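Projektbericht: Besteck sortieren und erfassen in der Gruppenküche
Modul Haushalts- und Materialkunde, zweites Semester
Verfasser: In-ho Bae

1. Ausgangslage

Die Gruppenküche im Wohnheim Zitia wird von vier Wohngruppen gemeinsam genutzt. Das Besteck stammt aus unterschiedlichen Quellen: Ein Teil wurde beim Einzug der ersten Gruppe angeschafft, ein Teil kam aus Haushaltsauflösungen, der Rest wurde von Bewohnern mitgebracht und beim Auszug zurückgelassen. Eine Liste gab es bisher nicht. In den Schubladen lagen große und kleine Teile durcheinander, dazu Korkenzieher, Gummiringe und einzelne Deckel.

Ziel des Projekts war es, den Bestand zu erfassen, nach Material und Größe zu ordnen und einen Vorschlag für die künftige Aufbewahrung zu machen. Die Arbeiten fanden im Juli statt.

2. Vorgehen

Zuerst wurden alle Schubladen und beide Hängeschränke ausgeräumt. Das Besteck wurde auf dem Esstisch ausgelegt und gezählt. Insgesamt ergab die Zählung 1.046 Teile, wobei Kochlöffel, Schöpfkellen und andere Küchenhelfer mitgezählt sind. Danach wurde in zwei Durchgängen sortiert.

Im ersten Durchgang ging es nur um die Art des Teils: Messer, Gabel, Esslöffel, Teelöffel, Küchenhelfer. Im zweiten Durchgang wurde nach dem Material des Griffs getrennt. Teile ganz aus Metall bildeten die größte Gruppe. Die zweite Gruppe waren Teile mit Kunststoffgriff, die dritte Teile mit Holzgriff. Bei den Kunststoffgriffen wurde zusätzlich notiert, ob der Griff bedruckt ist und ob die Verbindung zum Metall fest sitzt.

Die Erfassung erfolgte in einer Tabelle mit den Spalten Art, Länge, Griff, Zustand und Ablageort. Gemessen wurde mit einem Stahllineal. Für die kleinen Teile mit Kunststoffgriff war in der Tabelle anfangs keine eigene Zeile vorgesehen. Sie wurden zunächst zu den Teelöffeln gelegt und später wieder herausgenommen.
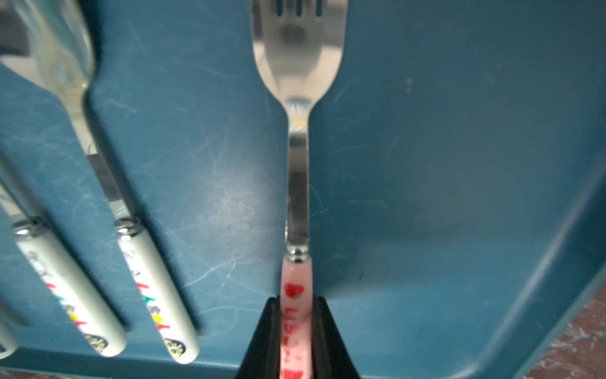

Bei bedruckten Griffen haben wir das Motiv als Merkmal in die Tabelle aufgenommen. Eine rosa Gabel mit roten Erdbeeren und japanischen Schriftzeichen lässt sich damit eindeutig von den hellen Griffen mit bunter Schrift unterscheiden. Reine Farbangaben hatten vorher zu Verwechslungen geführt, vor allem bei Weiß und Hellgrau. Die Schrift selbst wurde nicht übersetzt, in der Tabelle steht nur »japanisch, rot«.

Die Metallmanschette zwischen Griff und Hals wurde bei jedem dieser Teile mit dem Fingernagel geprüft. An dieser Stelle sammeln sich leicht Reste, und bei älteren Teilen kann sich der Griff lockern. Lockere Teile kamen in eine eigene Kiste.

3. Ergebnisse

Von allen erfassten Teilen wurden 130 aussortiert. Gründe waren verbogene Zinken, Rost am Übergang zum Griff, gesprungener Kunststoff und fehlende Gegenstücke bei Salatbestecken. Bei den Teelöffeln war der Bestand deutlich größer als der Bedarf, bei den scharfen Messern war es umgekehrt.

Für die Ablage wurden zwei Systeme verglichen. Der Einsatz von Mesero hat feste Fächer und passt ohne Spiel in die breite Schublade. Die schmalen Fächer sind für Küchenhelfer zu kurz. Die Einzelschalen von Dinix lassen sich frei anordnen, verrutschen aber beim Öffnen, wenn die Schublade nicht ganz gefüllt ist. Nach einer Probewoche haben wir die Schalen mit einer Gummimatte unterlegt, danach blieb die Anordnung stehen.

Kratzer auf dem Boden von Kunststoffschalen wurden nicht als Mangel gewertet. Sie entstehen durch das Herausnehmen der Gabeln und stören im Gebrauch nicht.

4. Schwierigkeiten

Das Auslegen dauerte länger als geplant, nämlich nahezu 4 Stunden. Während dieser Zeit konnte der Tisch nicht benutzt werden, und am Abend musste ein Teil noch einmal zusammengeschoben werden. Dadurch wurde eine Reihe Esslöffel doppelt gezählt und am nächsten Morgen korrigiert.

Offen blieb die Frage nach den privaten Teilen. Ein Aushang neben der Spüle brachte nur wenige Rückmeldungen. Die nicht abgeholten Stücke liegen jetzt in der unteren Schublade und sind in der Tabelle mit einem P markiert.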